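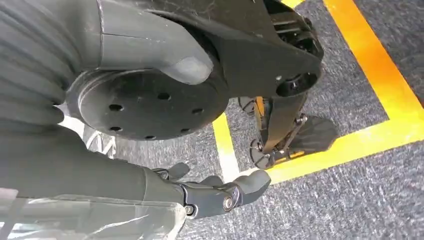

How often should the carpet in the Kidley workshop be vacuumed?

Twice a week, and once more after any session in which filings, thread or packing foam have been used.

Home Notebook Rooms Stores Search

Notebook entry, April 6, 2021
Subject: carpet, Kidley workshop, care and condition

The quarterly inspection of the floor was carried out this morning. The carpet is the grey speckled one, mixed light and dark fibres in a fine weave, supplied by D'Amico from the Trellia range. It continues to hide ordinary dust well. Colleagues are asked to bear in mind that a floor which looks clean from standing height may hold a good deal of grit, and that the only reliable check is to kneel and press a strip of white tape to the pile.

Tape checks were made at the door, by the sink, under the long bench and in the open area. The door strip was heavily soiled. The sink strip was damp at one edge and has been set aside for a second look. Under the bench the tape brought up short copper offcuts, which must date from the March rewiring of the bench lamps. The open area was satisfactory.

The bench area was vacuumed with the narrow nozzle and the remaining pieces lifted by hand. The bag was weighed before and after as usual. Gain: 52 g. This figure is to be entered on the stores sheet.

Stain by the sink. Previously recorded as tea. Blotted with plain cold water, 200 ml in total, applied from the outer edge inwards with a folded cloth. The mark became paler and spread slightly to the left. A further 300 ml was prepared with the Ruletti carpet liquid at the weaker of the two strengths given on its label. A test patch in the corner behind the door showed no change of colour after drying, and the stain was then treated in the same manner. Result to be read tomorrow when the pile is fully dry. The fan heater is not to be used on it.

Wear. The pile lies flatter along the line from the door to the bench. No backing is showing and no threads have pulled. One seam near the radiator has lifted enough to catch a fingernail. It has been weighted overnight with the flat steel block and will require adhesive if it does not stay down.

Actions:
- Replace the door mat. The present one sheds more than it collects.
- Obtain 2 further rolls of white tape.
- Move the offcut bin closer to the bench.
- Read the sink stain and record the result below this entry.
- Ask D'Amico whether a matching remnant is still held. The shade name is missing from our copy of the order.

The stronger mix of the Ruletti liquid has not been tried on this carpet and should not be used without a new test patch.

Filed under: Floors and surfaces, Kidley, Routine care

Recent entries
Bench lamps, rewiring notes
Sink trap cleared
Stores sheet: revised columns
Radiator valve, second adjustment
Door closer, Kidley workshop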